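Notebook, November, bench 2, starter trials

Woltetti rye starter, fed at 7 in the morning, 80 g flour to 80 g water. By noon it has risen well and smells of apple. The second jar, with the Grernero wheat, is slower, and I do not yet understand the reason. Same water, same shelf.

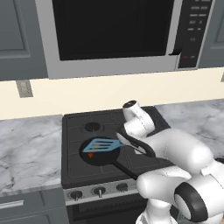 Dough, batch 611

I mixed the dough with 195 g of starter. After the first rest it was still tearing when I stretched it, so I gave it two more folds than the plan says. I write this down because last month I forgot to, and then the Lindemann notes made no sense.
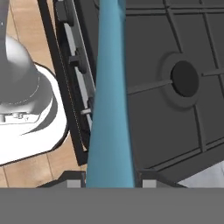 The crumb of the earlier batch was tight at the bottom and open at the top. I suspect the shaping. My hands press too much on one side, and the seam was not closed. For this batch I will shape more lightly and leave the loaf in the basket overnight in the cold.

Weight of all flour left in the store: 1706 g. Enough for two bakes, then we must order again from Brarnness.

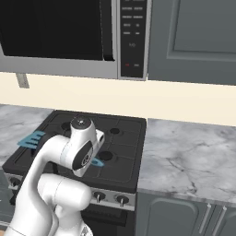
A remark from the evening shift, written on my page in pencil: the wheat jar stands nearer to the window and is maybe simply cold, please change the places of the jars before the next feeding. I will do it tomorrow. Also to try: water at 30 degrees for the wheat only.

Recent entries
Salt, late or early
Rye starter, first week
Lindemann notes, copied clean
Cold proof, two baskets compared
Order list for Brarnness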